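### 4.2 What you get with the Plurneo simulator

We bought a Plurneo license in April, mostly because I was tired of writing my own contact models (I'm on my third set, and they were all bad in new ways).
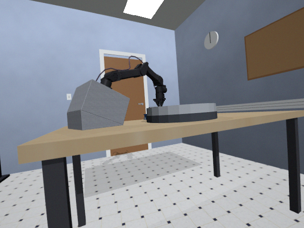
**Figure 3.** Simulated arm over the round platform in a Plurneo room.

Plurneo is sold as a kit: a physics engine, a scene library, and a grading tool called Painemal that scores every run after it finishes. We ran 342 episodes through it on one desktop machine, and setup took me 2 afternoons, one of which went entirely to the license server. The rooms are nicer than I expected at this price! The one in Figure 3 comes with a door, a wall clock and a bulletin board, and I kept all of it in for our runs, cables over the arm included, so the policy would have to cope with a busy background. The geometry is a bit cheap up close, though. Look at the rim of the platform and you'll see flat segments where you'd want a curve, and with the fingers coming straight down that near the surface, I wanted to know whether the collision mesh was just as coarse. The manual doesn't say. I wrote to support and got a helpful answer in 20 hours: the two meshes are separate, and you can swap in a finer one from the scene file.

We did that for the last 88 episodes and report them separately in Table 2. Painemal was the part I liked least. It marks a run as failed on any contact with the platform, even a light brush, and the threshold is buried in a settings file (look under "tolerance," not "contact"). All scores below use our own threshold.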